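From: Hina Khattak
To: varnholm-readers list
Date: Sunday, July 26, 2026
Subject: Re: [varnholm-readers] Fall schedule and the translation question

Vilho Laitinen wrote:

> Before we settle the fall list I would like us to decide one thing.
> In March we spent most of an evening arguing over which translation
> people had, and never got to the last part of the novel. Could we
> either name one edition for everybody or agree that it doesn't
> matter? I don't mind which. I would also like to know whether we
> are still meeting at Duteo, as I heard they changed their hours.
>
> Vilho

Vilho, thanks for writing. I'll take the room first.

Duteo now closes earlier on weekdays but will let us stay in the back room until 9 if we order before the kitchen shuts. I asked them to hold the long table. If that falls through, the Amissah branch library has a meeting room we can book, though no food is allowed there and the parking is bad after 6.

A few things about the evenings themselves, as we have new people on the list.

1. What to bring

Your copy of the book, something to write with, and your library badge if we end up at Amissah, as the side door needs one after hours. A bag that closes is a good idea when it rains. The walk from the bus is longer than it looks on the map.

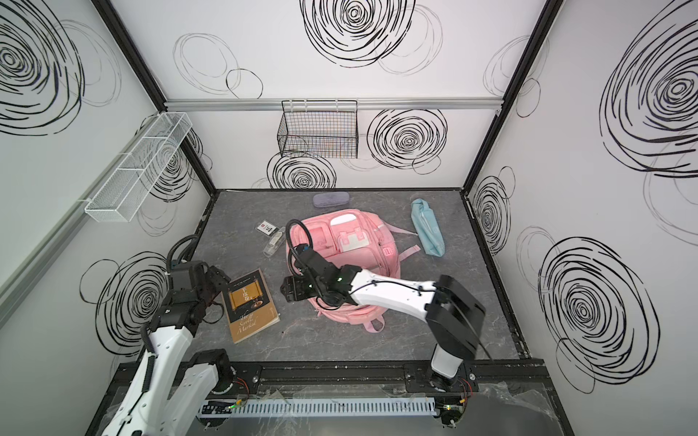 2. Which edition

My view is that we should name one edition for each translated book and ask people to use it if they can get it. If they can't, they come anyway and say so at the start. The trouble in March was that we found out halfway through. Three of us were quoting a line that the rest did not have at all, and it took a long while to work out that the older translation had dropped a whole paragraph.

I looked into this afterward. Older translations were often cut for length, and the cuts are not always marked. Sometimes the chapter numbers change too, so "read to the end of chapter 12" means different things to different people. For the fall I will send stopping points as the first few words of a sentence along with the chapter number. Page numbers are no use to anyone with an e-book or a large print copy. 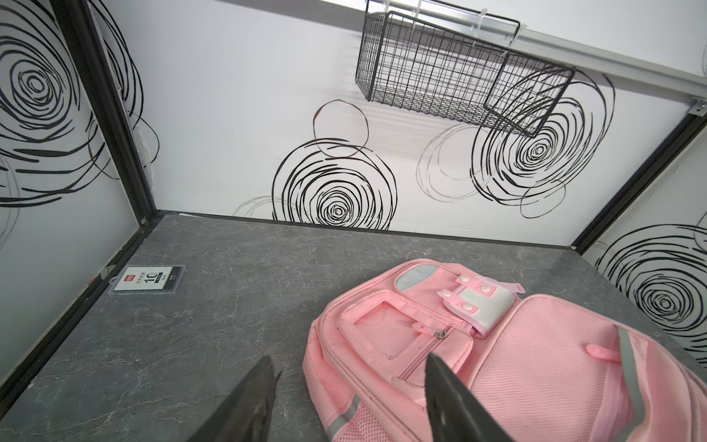
Price is the other side of it. The newer translations are mostly still full price, and I don't want anyone to stay home over that. The Akach used book shop will set copies aside if we tell them the title a month ahead. They found 5 copies of the spring book for us and let me return the one we didn't need. The library can also get sets through the county loan, but they want them back on the day, so no lending to a cousin.

For short books I would drop the rule. With a book of 369 pages the differences add up. With a story of 20 pages we can read both versions of the opening out loud and get a good talk out of it. I'd like to try that in one of the fall meetings if someone will pick the story.
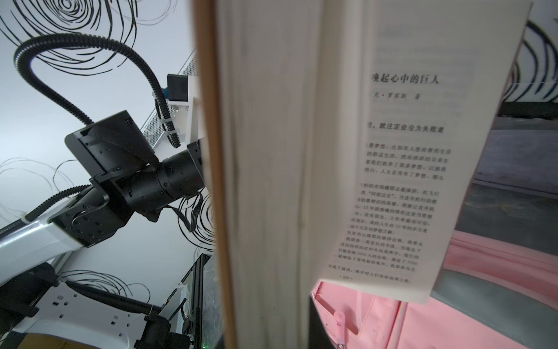

On reading in the original, several people have asked if they can, and the answer is yes. Please do. We have readers on this list who grew up with Spanish, Finnish, Urdu and Chinese, and they catch things the rest of us miss. It works in the other direction as well. Plenty of English books have had a long life in translation, and the self-help shelf is the place to see it, with titles like 唤起心中的巨人 set in bold over the author's name. The opening of a book like that, read next to the English, would be a fine subject for an evening, even if it isn't our usual kind of thing. Titles are where translators take the most freedom, and often it's the publisher who decides.

If you do read in the original, it helps to mark the passages you want to talk about and write a rough English version in the margin or on a slip of paper. Translating on the spot in front of a group is hard, and people end up apologizing for it when they should be telling us what they noticed.

3. Who leads

We still need leaders for 2 of the fall meetings. Leading means you read the book a week early, bring a few questions, and move us along when we get stuck. You don't need to research the author. Vilho has said he will take the first one. I can do the last, but I would prefer to do the one before it, as I'll be traveling. Swaps are fine as long as you post them here and don't just tell me at the table - I forget.

4. Bags at the table

Duteo asked that we keep the aisle by the kitchen door clear. Coats go on the hooks and bags go under your own chair or on the bench at the back.

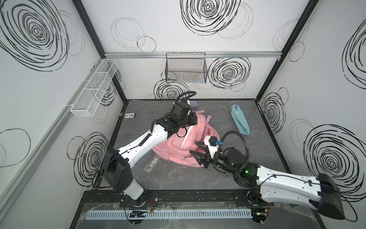 A pink backpack and the arms over it.

5. Votes

Please reply to the list with a yes or no on naming one edition, and add a title if you want it considered. I'll go with whatever most people say. If you have a strong preference between two translations of the same book, give me the translator's name and not the color of the cover, as the covers change.

I have not heard back from the people who signed up through the Amissah notice board. If you are one of them and this is your first message from the list, you don't have to do anything except turn up.

Hina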